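Hilo largo sobre algo que me ha tenido entretenida todo el invierno: aprender a llevar las cuentas de casa sin amargarme la vida. Poneos cómodos, que me conozco.

Empecé con una aplicación, Celitz, que me mandaba avisos a todas horas. Duré 13 días. Luego volví al cuaderno de toda la vida y ahí sigo, tan contenta - con boli azul para lo fijo y lápiz para lo demás.

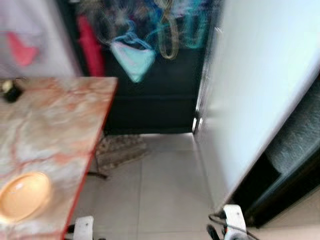

La mesa del borde rojo, con su plato.

Lo primero que descubrí fue que tenía 16 recibos domiciliados. ¡Dieciséis! Entre ellos, una revista, Hokstead, que no abría desde marzo y que seguía pagando tan tranquila.

Darla de baja me costó dos llamadas y una música de espera preciosa, eso sí. 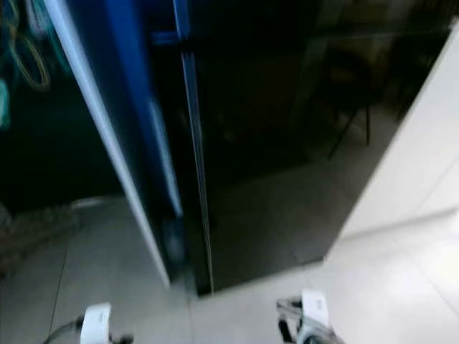

Lo segundo: apuntar el gasto el mismo día. Si lo dejo para el domingo me invento la mitad, y la fruta siempre sale baratísima en mi memoria.

Lo tercero, un bote para imprevistos. Meto 100 euros al mes y no lo miro. Cuando se estropeó la caldera, la factura fue de 329 y por primera vez no tuve que mover nada de sitio. Qué alivio, de verdad. 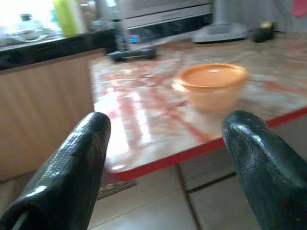
La mesa otra vez, desde otro ángulo.

Si alguien usa otro sistema, que me lo cuente, que leo todas las respuestas aunque tarde. Mañana sigo con la compra semanal, que da para otro hilo.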